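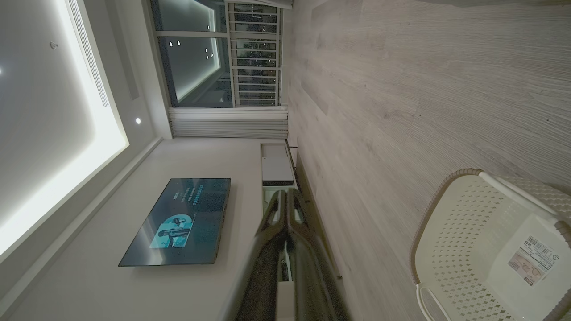
Figure 4. Pièce à plafond lumineux encastré, avec un téléviseur à écran plat au mur et un panier à linge en plastique blanc posé au sol.

3.2. La taille des portions dans les gâteaux faits à la maison

Venons-en maintenant à une question que nous avions d'abord crue secondaire, et qui a fini par nous occuper bien davantage que prévu : comment, dans une cuisine familiale, décide-t-on qu'un gâteau sera grand ou petit ? Les 229 carnets de recettes réunis pour cette étude donnent à ce sujet des indications précieuses, souvent griffonnées dans la marge (« doubler pour les anniversaires », « moitié moins si on n'est que nous deux »), et nous avouons avoir pris un vrai plaisir à les lire les uns après les autres, y compris ceux dont l'encre, par endroits, avait presque disparu sous les taches de beurre.

La recette de référence, que nous appelons Midon du nom du carnet où elle figure sous sa forme la plus complète, est un quatre-quarts au citron cuit dans un moule à cake. Elle demande 200 g de farine, autant de beurre, autant de sucre et quatre œufs. Elle a l'avantage de se prêter sans trop de mal à la division, puisqu'il suffit de retirer un œuf et d'alléger le reste d'autant. Oğuzhan Kahraman, qui a transcrit l'ensemble des carnets, a relevé 14 façons différentes de noter cette réduction, depuis la fraction soigneusement calculée jusqu'au simple « un peu moins de tout », formule que l'on rencontre surtout chez les personnes qui font le gâteau depuis longtemps et n'ont plus guère besoin de leur carnet.

Nous distinguons, à la suite de Langlois (voir la section 2.1), les réductions de quantité des réductions de format. Dans les premières, on garde le moule et l'on obtient un gâteau plus plat, que les annotatrices jugent volontiers « triste » ou « sec sur les bords ». Dans les secondes, la pâte reste la même, mais elle est répartie dans des petits moules individuels, et c'est alors le temps de cuisson qui devient la grande affaire ! Le carnet Rutkowska est à cet égard le plus bavard de tout le corpus : trois durées y ont été inscrites puis barrées, et une quatrième, soulignée deux fois, est accompagnée de la mention « surveiller quand même ».

Il faut dire un mot aussi des occasions. Les petits formats apparaissent le plus souvent à côté d'une mention de goûter, d'école ou de voyage en train, tandis que le grand gâteau à partager reste attaché au repas du dimanche et aux visites. La frontière est cependant moins nette qu'on aimerait l'écrire : le carnet Bedis donne pour un mariage des bouchées à la fleur d'oranger, et le carnet Fasow, à l'inverse, prévoit un gâteau entier pour une seule personne convalescente, « à manger sur la semaine » (nous n'avons pas résisté à l'envie d'essayer, et il se garde fort bien sous un torchon).

Ces observations demandent à être prises avec prudence, car un carnet conserve les recettes que l'on craint d'oublier et laisse de côté celles que l'on sait par cœur. Les entretiens menés en juin par Dorian Langlois, présentés dans la section suivante, permettent de compléter le tableau sur ce point, en particulier pour les gâteaux au yaourt, presque absents des pages que nous avons dépouillées.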